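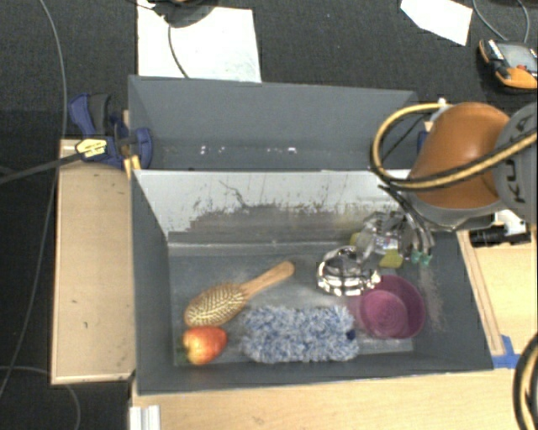
Fallton Share Shed - News

Mixed bins are back for December

Quick one before we all disappear for the holidays. The mixed household bins are back out at the Fallton shed as of this morning, and they're already filling up nicely. Hairbrush, bowls, a fluffy blue and white duster, the usual odds and ends. Everything in together, sorting comes later.

For those new to it - a mixed bin is for the small stuff that doesn't have a proper shelf. Things from the kitchen drawer, the bathroom cupboard, the back of the laundry. If it fits in the bin and still has some life in it, we'll probably take it. Bigger items go round to the Rewi Road side as before. Please ring first for furniture, we are very short on floor space untill the new year.

Last year the bins brought in 836 items over the month, our best yet. Bowls were far and away the favourite, then mugs, then brushes of every kind. Dusters did better than expected. Most of it was gone again by the end of January, a good bit of it to people setting up a first flat.

Few things to know.

Drop-off is 9 am to 2 pm, side door. Not the front, the front is for pick-ups.

Clean and dry please. Pull the hair out of hairbrushes and give dusters a good shake outside before you bring them in. Wooden handles are fine, cracked ones aren't.

Nothing sharp in the mixed bins. Knives, peelers and graters go in the lidded tub by the door, wrapped in newspaper.

Toy and play food is welcome, the play kitchen at the Vovow playgroup can always use more. No real food in the bins though, there's a seperate table for that just inside.

Glass and china - wrap it and hand it over at the desk. Metal and plastic bowls can go straight in.

No electricals this time round. Our tester is booked out and we can't put anything on the shelves without a tag.

The bins themselves are the same old grey ones and yes, they are looking pretty scuffed on the inside. Drerkus Hardware has offered us a discount on new ones, so we'll be looking at colours and sizes after the break. For now they hold plenty and that'll do.

Pick-up works the same as always. Bring your own bag, gold coin if you can manage it, limit of 30 small items per household. If you're collecting for a group or a school, email ahead and we'll put a box aside. We can do up to 50 items that way, with a bit of notice.

Sorting afternoons start at 2 pm, tea and biscuits on. Come for an hour or stay the lot. Wear something you don't mind getting dusty.

Shed closes for the year at the end of the month, exact hours will go up on the door.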